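Subject: Re: Guest room changeover and linen procedure
To: Housekeeping and Lodging list, Boser Residence
From: Residence Office

Dear members of the list,

The office has reviewed the questions raised after our last notice on guest room changeovers. The revised procedure is set out below and takes effect in January. The earlier message is quoted at the end for reference.

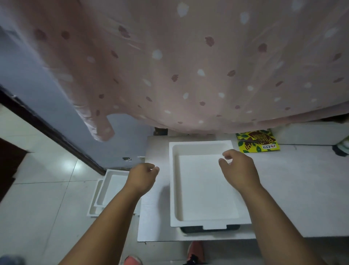
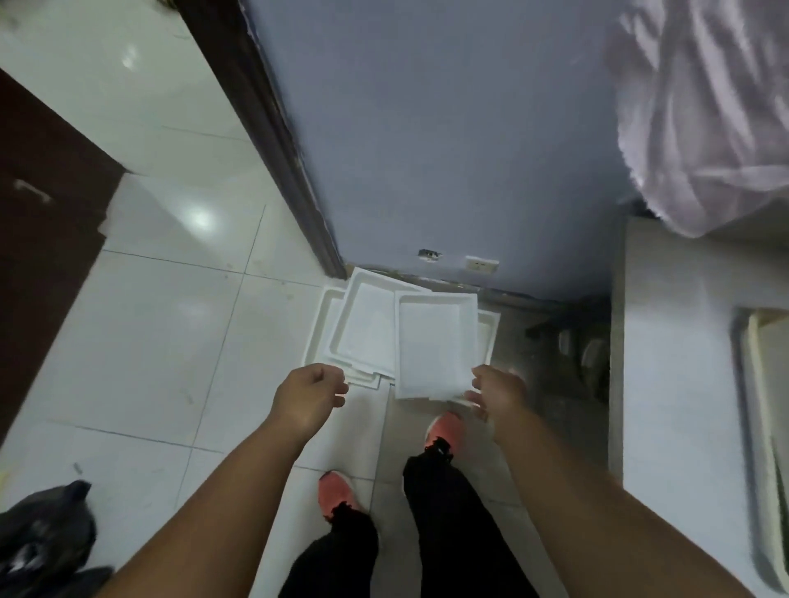
White trays on the floor.

1. Linen exchange

Clean linen will be issued from the Owen Building linen room at 9 a.m. Each guest room is entitled to 2 full sets per stay. Additional sets may be requested in writing by the floor supervisor. Used linen should be bagged in the room and taken to the service elevator before noon. Please do not leave bags in the hallway, where they have blocked the fire doors in the past.

Patterned sheets remain in use until they wear out. They may be combined with plain pillowcases, but a bed should not be made up with two different patterns.

2. Laundry contractor

Nurex will continue to collect from the Owen Building. The annex will be served by Vuvaso, whose drivers do not have keys and must be met at the side entrance. The two contractors use different bag tags. Bags with the wrong tag will be returned unwashed, and the residence will be billed for the trip.

The current contract covers 600 pieces per month. Towels and bath mats count as one piece each. Mattress covers are billed separately and should be listed on their own slip.

3. Late departures

Guests who have been granted a late departure may keep the room until 2 p.m. The front desk will mark these rooms on the morning sheet. Staff should not enter a marked room before that hour unless the guest has asked for service.

4. Damaged items

Torn or stained linen should be placed in a separate bag and recorded in the linen book with the room number. The office will decide whether the item is to be mended, cut down for cleaning cloths, or discarded. Charges to guests are made by the office only.

Questions may be sent to this list or left at the front desk.

Residence Office
Boser Residence

On the earlier notice, a member of the list wrote:

> Could the office please confirm which contractor will serve
> the annex? We have 5 bags waiting with Nurex tags, and the
> driver would not accept them. It would also help to know
> whether late departures will be shown on the morning sheet,
> as we are now calling the desk for each room.

The bags mentioned should be retagged for Vuvaso. New tags are available at the front desk.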